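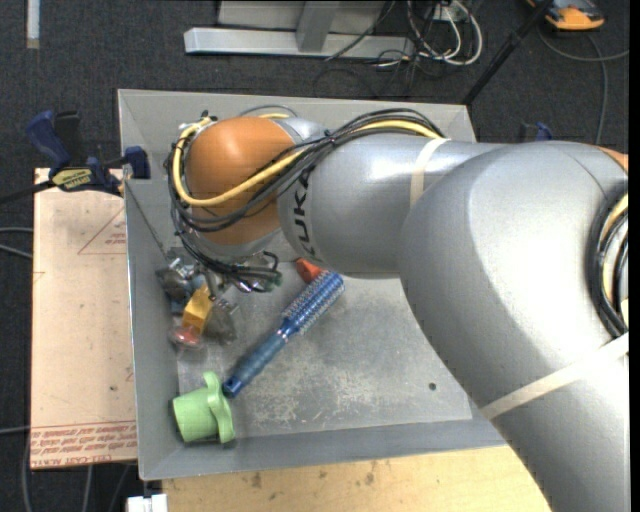
## Bins and totes: common questions

**Can I mix different items in one bin?**
Yes. Blocks, rounded pieces and other small items can share an open gray metal bin. Keep liquids out.

**How full can I pack it?**
Stop 2 inches below the rim.

**Do Dirlow bins come with lids?**
No. Lids are sold separately and fit all 3 sizes.

**How do I clean a metal bin?**
Wipe it with warm water and dish soap, then dry the corners with a towel. Don't use steel wool.

**Who do I ask about a replacement?**
Write to Wanda Ferreira at the Dirlow parts desk. Include the bin size and your order number.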